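Notebook, May
Coating bench, glossy sheet work
Entry by J. Barreto

Carried over from last entry: the Delluvow calender trial is closed. Roll temperature data copied to the shared folder. The second nip was never brought up to full load, so the gloss numbers from that run should be read as a lower bound only.

Purpose

Check whether the Pistura clay can replace part of the ground carbonate in the top coat without losing gloss after calendering. Purchasing wants an answer because the duty paid on the imported clay changes how the two grades compare on landed cost. That calculation is theirs. This entry covers sheet properties only.

Materials

Base sheet: Navarro uncoated woodfree, same reel as the April work. Outer wraps discarded.
Pigment A: ground carbonate slurry, house stock.
Pigment B: Pistura clay, dry, from the opened sack under the sink. The sack was folded over but not clipped. Moisture was checked before weighing and the correction applied.
Binder: Prostosow latex, new drum. The old drum had skinned over and was not used.
Thickener: as in the standard recipe, no change.

Makeup

Clay dispersed first in the small vessel, high shear, 16 minutes. Foam was heavier than with carbonate alone. Added the usual defoamer dose and waited for it to drop before the carbonate went in. Latex last, low speed. pH adjusted at the end with dilute caustic.

Blend 1 is the control, all carbonate. Blend 2 has 36 parts clay. Blend 3 has 53 parts clay. Viscosity of blend 3 climbed on standing and had to be let down with water before it would pass under the rod. Solids on blend 3 are therefore lower than on the other two and the coat weight had to be made up with a heavier rod. Keep this in mind when comparing.

Drawdowns

Nine sheets per blend, one side only. Rod cleaned between blends, not between sheets. Sheets went straight to the drum dryer, felt side out. Two sheets of blend 3 had streaks from undispersed clay. Both were marked on the back with pencil and kept out of the averages.

Drawdowns were conditioned overnight in the humidity room, then passed through the bench calender, same load for all. First sheet through on each blend treated as a warm-up and not measured.

Results

Gloss, machine direction: blend 2 above control on every sheet. Blend 3 above control on average, but the spread is wide enough that I would not separate it from blend 2.

Gloss, cross direction: same order, smaller gap.

Brightness: drops with clay, as expected. Blend 2 is still inside the internal limit. Blend 3 is on the limit and would need more brightener, which takes back part of the saving.

Pick: control and blend 2 clean. Blend 3 picked at the sheet edge on the fast setting. Probable cause is binder demand of the finer clay. Could also be the lower solids and more binder going into the base sheet. The present data can't tell these apart.

Opacity: no difference worth recording.

Comment on the pick result: the latex level was held constant across all three blends by design. A fair test of blend 3 needs a binder ladder. Without one, the statement "clay weakens the coating" should not go into any summary sent upstairs.

Bench notes

Gloss meter drifted during the blend 2 readings. Rechecked against the black tile before and after, and repeated the first half of the set. The repeated values are the ones in the table. The originals are struck through but legible.

Trim all strips on the cutting mat with a fresh blade. Dull blades lift the coating at the cut and this reads as edge pick. Some of the blend 3 edge result may come from this, so recut from the center of the sheet before repeating.

Print tester: inking roller is glazed. Cleaned with the mild solvent, improved but not fully recovered. Replacement requested.

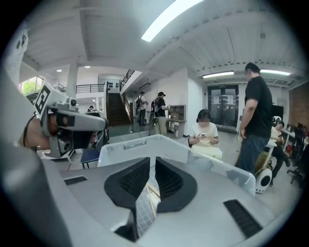 Next

1. Repeat blend 3 at matched solids. Disperse the clay longer, hold the dispersant dose, and check viscosity at makeup and again after standing.

2. Binder ladder on blend 3, three latex levels, pick test only.

3. Ask the supplier for the particle size curve on this lot of Pistura. The sheet in the folder is for an earlier lot.

4. Hold blend 2 as the candidate. Retain the remaining coated sheets flat in the drawer, interleaved, labeled on the back.

5. Send purchasing the gloss and brightness table with the blend 3 solids difference stated in the header. No cost figures from this bench.

Vessels washed, rods back in the rack, dryer off 5:40 pm.

J. Barreto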